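Jonah 4 - is he just sulking?

Texts & Commentary > Prophets > reading group

Brolto
Member, 89 posts
Ok so finished Jonah last night for the group and I'm stuck on the last chapter. City gets spared, everybody in sackcloth, even the animals, and he goes and sits outside in a huff. Then the plant thing. Then it just stops. On a question. Is there meant to be more? My Bible goes straight to Micah and I thought a page was missing.

Also is he angry about mercy or angry because he looks like a bad prophet. Says forty days and the city falls, city doesn't fall. I'd be embarrassed too.

Lucyna Stępień
Member, 1578 posts
No more. That's the ending. "Should I not pity Nineveh, that great city" - and then the cattle. Last words of the book are about cattle. I love it.

On your second question, look at 4:2. He tells us. "I knew that you are a gracious God" etc. He's quoting the list from Exodus 34 back at God as a complaint. Nothing in there about his reputation. That's a later reading, old one, but you have to bring it with you.

Heffernan
Member
Disagree with Lucyna. Look at what he leaves off the list. Exodus 34 says abounding in kindness AND truth. Jonah says kindness, then "relents from punishing" where truth should be. He's the son of Amittai, and that name comes from the word for truth. To me thats the whole point of the chapter. He thinks God has dropped the truth part. So the failed prophecy matters a lot to him, maybe not as embarrasment but as principle.

Lucyna Stępień
Joel 2:13 has the same shorter list though, with the same ending. Nobody says Joel was upset about truth. Could just be how the formula was going around.

Heffernan
Or one borrowed from the other. Which way round, good luck.

Brolto
wait did the prophecy even fail? Somebody in the chat said the Hebrew word for overthrown is a trick word

Ruairi McIver
Member
Not a trick. Nehpakhet. Turned over. Same root used for Sodom, so it sounds like destruction, and Nineveh hears it that way. But it can also mean turned around, changed. So forty days and Nineveh is turned - and it was. Rashi says this more or less, from memory, look it up before you quote me.

Brolto
ok that's great. So he was right and still mad

Ruairi McIver
Right and didn't know it. Or knew it and hated it.
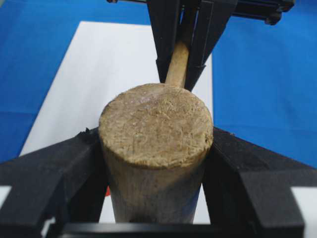 Posted by Iona Cowie on 7 December 2022 | Moderator | 388 posts

Quick one, on my lunch. Moved this from General so it sits with the rest of the Jonah threads. Please keep the whale/fish argument in the OTHER thread, it's had more than 100 replies and doesn't need a second home.

My two cents. Follow the verb "appointed". God appoints a fish, a plant, a worm, a wind. Four times, same verb. First one is in chapter 2 if you count verses the Hebrew way, end of chapter 1 in most English Bibles - that's why people in the group keep being one verse off from each other in chapter 2, it isn't a typo in the handout. By the time you get to the worm he's being handled exactly like he was in the sea. Nothing in the book argues back except him.

Abelardo Valdebenito
Member
Good point on appointed. But I don't buy that he's being taught anything, or that it works. Look at the logic. You cared about the plant, you didn't grow it, so shouldn't I care about Nineveh. But Jonah didn't pity the plant! He wanted shade. He was hot. God is being very generous calling that pity.

Lucyna Stępień
Yes!! Always bothered me. Only good answer I know is that it's meant to be generous. Takes his selfish little feeling and treats it as the start of a real one.

Heffernan
That's a sermon not a reading.

Lucyna Stępień
It can be both Heffernan

Heffernan
It can. Isn't here. Text says he was "greatly happy" about the plant, only time he's happy in the book, and the same "greatly" shape as when he's angry in 4:1. He swings. I don't see growth anywhere.

Ruairi Farquharson
New member
Hi, first post, been reading since November. Different question sorry. Why is it read on Yom Kippur in the afternoon if he's such a bad example? My neighbor's shul does it and I went along once. Seemed odd to hear that late in the day when everyone's tired.

Iona Cowie
Welcome! Usual answer is Nineveh is the example, not Jonah. They repent, it's accepted. Also you can't run away, ch 1. A lot of places add the last verses of Micah straight after so it doesn't finish on the cows.

Ruairi Farquharson
Thanks. I'd have left it on the cows.

Abelardo Valdebenito
Same

Jindix
Member
Skimmed so apologies if covered. What is the plant. Mine says gourd, my wife's says vine, footnote says castor oil. Which

Ruairi McIver
Qiqayon. Only turns up in this chapter so everybody is guessing. Castor is the favorite. Jerome put ivy in the Latin and Augustine wrote to him about it, there'd been a row in a church over somebody reading the new version out.

Jindix
a row over ivy. ok. going with shrub

Brolto
So for the group notes I'm putting: ends on a question, on purpose, overturned has two senses, plant unknown. And Heffernan and Lucyna don't agree about truth. Anything for 4:5? He builds a booth AND gets a plant for shade, why does he need both

Heffernan
Bad booth. Leaves dried out. Ibn Ezra I think.

Lucyna Stępień
Think so too, will check tonight and post the ref. Put me down for Micah 1 as well pls Iona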